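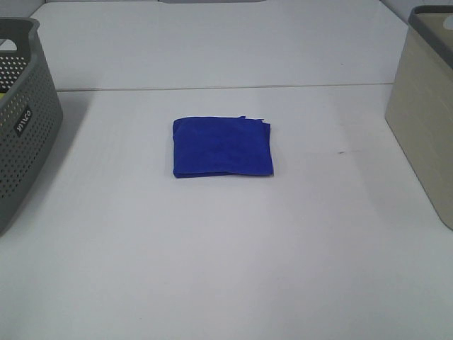
Clundier is a software package for controlling robot arms that sort and move soft goods such as towels, cleaning cloths and small garments. It is developed by Hellström, and its first public release came in November. The package covers perception, grasp planning, motion control and task sequencing. It does not include drivers for specific arms, which are supplied separately through an interface layer called Tresto.

Background

The project grew out of Gremen, an earlier planner written for rigid parts. Gremen stored each object as a fixed shape and failed often on cloth, whose outline changes each time it is set down. Valter Berge, the lead developer, dropped the shape models and replaced them with a routine that estimates the outline and height of a cloth from the current camera views. Parts of the Gremen code remain in the collision checker.

Perception

Clundier takes input from at least one fixed camera and one camera mounted at the wrist. The fixed view is used to find cloths and containers on the table and to choose which cloth to handle next. The wrist view is used during the final approach and when the fingers are near a container.

Each pixel is given one of 8 classes, among them cloth, container wall, container rim, handle and table. The class model was trained on 2,069 labeled views.
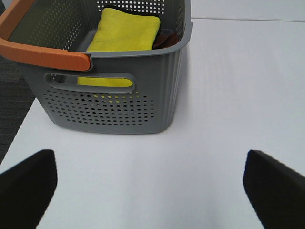

Perforated baskets are a known source of error. Cloth seen through holes or a hand slot in the side can be read as cloth lying in front of the basket, and early versions planned grasps straight into the wall. Current versions find the rim first and reject any grasp point that falls below it on the outer face. Handles are treated as obstacles in all positions.

Planning and control

A task is written as a list of goals, such as "blue cloth in left container." The planner turns each goal into a pick, a lift, a transfer and a release. For a folded cloth it prefers a grasp across a thick edge, with both fingers kept clear of the table by a set margin. If no grasp passes the checks, the arm backs off and requests a new view from a different height.

Motion is replanned up to 17 times per second during the approach and is held to a fixed path once the fingers close. Finger opening is set separately for each container, so that the hand does not strike the rim on the way in.

Tooling

The package includes a replay viewer, which shows both camera streams next to the planner's decisions, and a set of 43 regression tests run before each release. Task lists can be edited as plain text files. A graphical editor was dropped during development.

Limitations

Clundier does not fold or unfold cloth. Dark fabrics in shadow inside a container are often missed, and two cloths pressed together may be picked up as one.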